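ロボットに片づけを教える仕事をしている者です。手で持てるグリッパーで自分が先にやってみせて、その動きを覚えてもらう、というのを毎日ちまちまやっています。今日は気分がいいので長めに書きます。お茶でも飲みながらどうぞ。1/16

---

いま取り組んでいるのはZurkeoという社内の小さなプロジェクトで、テーマは食器の仕分けです。フォークをつまんで、持ち上げて、収納ケースに入れる。書くと一行で終わるのに、これがまあ奥深いんですよ……! 2/16

---

最初は遠隔操作でやっていました。手元のレバーを動かすと向こうのアームが動く方式です。あれはあれで楽しいんですが、指先の感覚がないので、薄いものをつまむときに毎回息を止めてしまう。終わるころには肩がばりばりでした。3/16

---

そこで5月から、手持ち式に切り替えました。アームは使わず、人間がグリッパーを握って直接作業します。カメラも一緒についてくるので、ロボットから見たらこう見えるだろうな、という映像がそのまま残ります。最初に触った日は、うれしくて机の上のペンを全部つまみました。4/16

---

「じゃあ簡単になったんですね」とよく言われます。遠隔操作よりはずっと楽です、それは本当に。ただ、楽になったぶん、自分の癖がそのままデータに入るようになりました。私は右利きで、しかも急ぐと手首をくいっとひねるんです。5/16

---

自分では気づかないんですよね、あの「くいっ」。再生を見て初めて、えっ私こんな動きしてるの、となりました。録音した自分の声を聞いたときの、あの恥ずかしさにとてもよく似ています。6/16

---

フォークの話をします。スプーンよりむずかしいです(個人の感想です)。平らな台に寝かせると、柄のところはほとんど隙間がなくて、指を差し込む場所を探すことになります。歯のほうは少し反っているので、つい歯をつかみたくなる。でも、そこはぐっと我慢。7/16

---

うちの決まりでは柄の真ん中あたりをつかみます。端を持つとお辞儀をするみたいに傾いて、ケースの縁にかちんと当たるからです。あの「かちん」が鳴ると、ああ、やり直しだなあと思いながらフォークを台に戻しに行きます。8/16

---

台に戻すときの置き方も、毎回変えるようにしています。縦、横、ななめ、歯が手前、歯が奥。きれいに揃えて置きたい性分なので、これがいちばんつらい。几帳面に育ててくれた親には申し訳ないのですが、仕事中はなるべく雑に、ぽいっと置いています。9/16

---

一回の区切りは100本です。フォークが100本あるという意味ではなく、やってみせる動作が100本。途中で必ず飽きるので、半分を過ぎたら飴をなめていいことにしています。のど飴よりミルク飴のほうがはかどる気がします。根拠はないです! 10/16

---

練習の合間に、学習したモデルをアームで動かしてみる時間もあります。うちではアームをLudikと呼んでいて、朝いちばんに電源を入れる係が私です。つい「おはよう」と言ってしまうので、隣の席の人にはだいぶ前に慣れてもらいました。11/16

---

先週のLudikは、フォークの手前まですーっと行って、そこで少し迷って、それから手首をくいっとひねりました。……見覚えがあるなあ、と思いました。よその子の前で自分の口癖を言われた親の気持ちって、こういう感じなんでしょうか。12/16

---

それで、ひねらない動きを録り直しているところです。ゆっくり近づいて、指を開いたまま少し待って、まっすぐ下ろす。待つところが大事で、急いでいるとここが真っ先に消えます。頭の中で「ど・う・ぞ」と三拍数えると、私の場合はちょうどいいです。13/16

---

これから始める方から、コツを教えてくださいというメッセージをいただいたので少しだけ。失敗した回もすぐには消さず、印をつけて別にしておくと後で助かります。あと、椅子の高さ。ひじが浮く高さだと午後がもちません。休憩は2時間に一度では足りませんでした。14/16

---

録りためた本数は、昨日の終わりで914本になりました。数だけ見ると立派ですが、このうちどれだけが「くいっ」なしなのかは、これから見直します。夏休みの宿題を最後にまとめてやる子どもだったので、こういう作業を後回しにするところは変わっていません。15/16

---

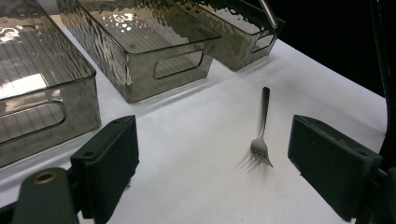 **Grasleyの片づけ係** @grasley_katazuke ・ 2024年8月18日

白い台にフォーク、向こうに半透明の収納ケース。両側の黒っぽいのがグリッパーの指です。自分の手元なのに、この角度だとちょっとロボットの気分になれて好きなんですよね。フォークがこちらに歯を向けていて、右の指に近いところにいるでしょう。こういう少し偏った位置から始める回も大事に録っています。ケースの壁はさざ波みたいな模様で、光をきらきら返してくるので、見直しているとついそっちに目が行きます。長々とお付き合いありがとうございました。ナイフ編はまた今度書きます! 16/16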